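Clusside Home Forum > Storage and Sorting > Plastics and tubs

Stacked plastic cups stuck together, and where to keep them on a hard floor

Posted by Prastell
2578 views

I look after the store room for a community hall and we have a lot of tapered plastic cups, the big blue sort that are wide at the top and narrow at the base. They get used for squash, for holding pens, for sand and water play, and for anything else people need a cup for. At the end of the evening they go into one stack and the stack goes in a cupboard.

Two problems. The first is that they jam. I had a stack of 18 last month and seven of them would not come apart at all. I have tried pulling, twisting and banging them on the edge of the worktop, which split one. The second is that we are losing the cupboard in January and everything in it has to go on the floor of the room next door. It is a plain hard floor, light coloured, and it gets mopped. I don't want things standing directly on it.

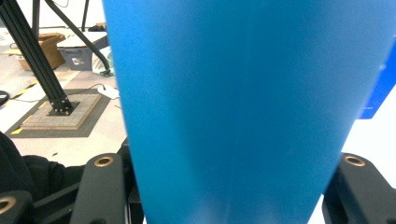
Blue cup-like container, with the box and the lidded bin on the floor behind.

The cardboard box is what I had in mind for the cups, as it is free and about the right size. The grey bin with the white lid could be used instead but I would have to find somewhere else for what is in it (table covers, mostly). There is a dark mat down already and I could get another.

So what is the best way to get the stuck ones apart without breaking them, and is cardboard all right on a floor that gets mopped?

Edited to add: the cups are smooth inside and out, no ribs or ridges that I can find. They have been through the dishwasher many times.

4 replies, 2 hidden by moderator

Amissah
Regular member

Taking the stuck cups first. Tapered cups jam for one of two reasons. Either there was water between them when they were stacked, and it has made a seal, or they were stacked warm and the outer one has shrunk a little on to the inner one. Out of a dishwasher you will often get both.

What works for me:

Stand the stack upright in a washing-up bowl with a few inches of hot tap water. Not boiling. Fill the top cup with cold water and a couple of ice cubes if you have them. The outer cup gets slightly bigger, the inner one slightly smaller. Leave it five minutes.

Then hold the bottom cup low down, where it is narrow, and turn the one above it while you pull gently. Turn first, pull second. If you squeeze the cup at the rim it goes oval and grips harder.

If it still won't move, run a little washing-up liquid round the join, stand the stack on its side and leave it for 30 minutes. Roll it under your palm a few times and try again. Work from one end of the stack and take them off singly. Trying to break a long stack in the middle is how they get split.

Do not bang them. Plastic that has been through a lot of hot washes goes brittle and the crack always seems to start at the rim. I would also throw away any with a white mark in the plastic where it has been bent.

To stop it happening again, let them dry completely upside down on a rack, and don't put them together until they are cool. I never stack more than seven. The weight of a tall stack pushes the bottom ones together. A strip of kitchen paper hung over the side of each cup before the next goes in also works – it is fiddly, but if they are going away for the whole summer it is worth doing.

On the floor question, I would not use cardboard. It will be fine until the first time somebody is generous with the mop, and then the bottom goes soft and you find out when you lift it. It also holds the damp, so the cups will smell. If you have to use it, fold the flaps in properly and put it up on something. A pallet is too big for a small room but a couple of offcuts of wood would do.

Vanusus

Use the bin for the cups and put the table covers in the box. Lids keep dust off and you won't need to wash everything again before you use it. Mine are all in bins now.

Cooking oil is good for stuck cups as well.

Reply from Prastell

Thank you both. I did the hot and cold water this evening. Five of the seven came apart, two of them straight away and the others after a bit of turning. The last two are soaking with washing-up liquid now.

I don't fancy cooking oil, as people drink out of these and I would have to degrease them all afterwards. It may be all right for plant pots.

Swapping the bin and the box round makes sense for the cups, but then I have the table covers in cardboard on a wet floor, and they are fabric, so I think that is worse. I will probably buy a second bin. Does the lid need to be left off for a while if the cups have only just been dried?

Amissah
Regular member

Yes, leave it off overnight the first time. A closed lid keeps damp in as well as it keeps it out. After that it can stay on.

Agree about the oil. It goes sticky on plastic and you never quite get it all off.

If you are buying a bin, measure the cups across the top before you go. You want the inside width to take whole rows with a finger's space left over – if they are wedged in sideways the rims bend and you are back to splitting them. Check the height with the lid on as well. Put the stacks in on their sides, not standing up, and they won't settle into each other. And label the end as well as the lid, for when something gets put on top.

The mat is fine to stand it on, but lift the mat now and then and let the floor under it dry. Water gets underneath from the edges when you mop.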